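发件人：Ankica Janevski
日期：12月，上午
主题：Re: 公共桌上的东西怎么收

各位好，

先回Érica上次那封信，原文引在下面，方便没看到的人。

> Érica Rangel 写道：
> 搬到Hoter那边以后，白桌子上总是留着零碎东西。我的意见是每天下班前全部清掉，不管是谁的，统一放进一个收纳盒，第二天自己来领。食物也一样处理。另外，盒子要不要买大一点的？Kiser的目录里有一种40升的，带盖，可以叠放。我觉得一个大的比几个小的省地方。
> 还有一个问题，水瓶放桌上还是放柜子里，大家说法不一，请定下来。

我的看法跟Érica大部分一致，有几处想改。

第一，收纳盒不用买40升的。桌子靠墙那一侧本来就不宽，大盒子放上去，前面就没有地方摊图纸了。带盖的也不方便，盖子拿下来以后还得另外找地方放。小的敞口盒子够用，有提手孔的更好，一只手就能拿走。

第二，食物不要跟别的东西混放。水果压在盒底，过几天没人记得，705房间去年就出过这种事，整盒东西都要洗。我建议水果单独放在茶水间的碗里，糖和口香糖之类有包装的可以进盒子。

第三，水瓶。没开封的放柜子，开过的自己带走，当天没带走的由最后离开的人倒掉。瓶子不要进盒子，盖子没拧紧会漏。

第四，软的小包、套子一类，先看看里面有没有东西再收。上个月有人把一副耳机连包一起塞在盒底，上面压了两本手册，找了一个下午。

桌上的情况见下，三张都有那件黑色的东西：
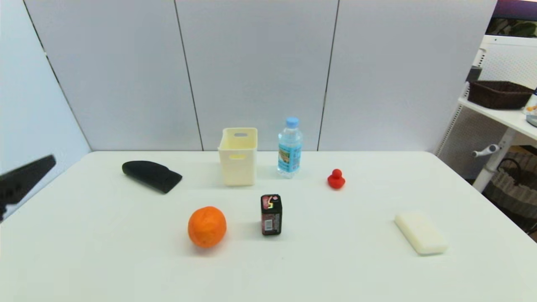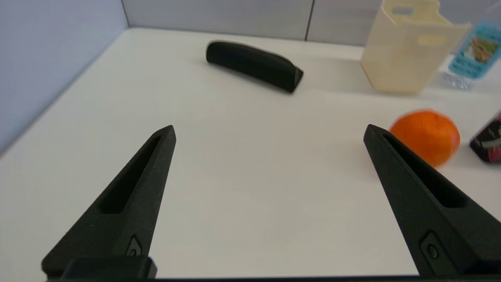
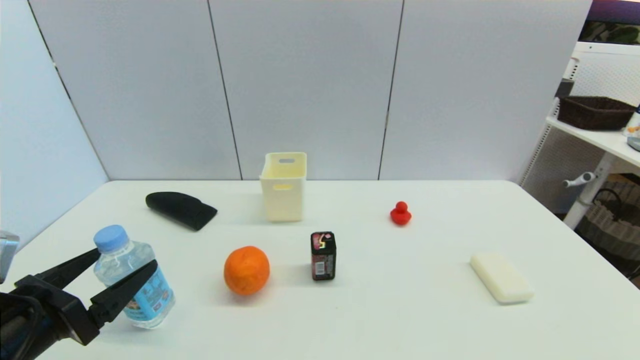
Issa回信说，他不赞成把水果拿到茶水间，茶水间的碗早就满了，放过去也是没人吃。他的办法是水果留在桌上，但只留当天的，第二天早上还在就归先到的人。他还说，收纳盒小一点他同意，不过最好备2个，一个放私人物品，一个放公用的，不然每天早上大家都围着一个盒子翻。小玩具他觉得不必收，橡皮鸭放在桌角不碍事，擦桌子的时候拿起来就行。

我想了一下，2个盒子可以接受，预算也够。Pluvbridge那家的小盒子报价是98，两个加起来比一个大的便宜，送货也快。颜色就选浅色的，跟桌子和墙都配，脏了也容易看出来。

水果的事我还是倾向于拿走，夏天的时候桌上招过小飞虫，Issa那时候还没来。不过现在是冬天，按他的办法先试到月底也行，到时候看情况再说。

玩具同意不收。但是只限小的，大件还是请带回家。

收拾的顺序我写一下，贴在门后：

先把要喝的、要吃的拿开；再把私人的小东西放进一个盒子，公用的笔、胶带、尺子放进另一个；最后擦桌子，从靠墙那边往外擦。盒子放回靠墙的位置，口朝上，里面的东西高度不要超过盒口。抹布用完挂起来，不要团着丢在桌上。

盒子里的东西最多放两个星期。到期没人领的，我会在这个列表里发一次清单，再过三天就处理掉。贵重的东西不要指望盒子，请锁自己的抽屉。

Érica，标签麻烦你打一下，字大一点，两个盒子各贴一张，贴在正面提手孔的下面。原来门后那张旧的值日表也请顺手撕掉，上面还是旧办公室的房间号。

有不同意见的请直接回到列表，不要单独回给我，免得我再转一遍。盒子我明天上午下单。

Ankica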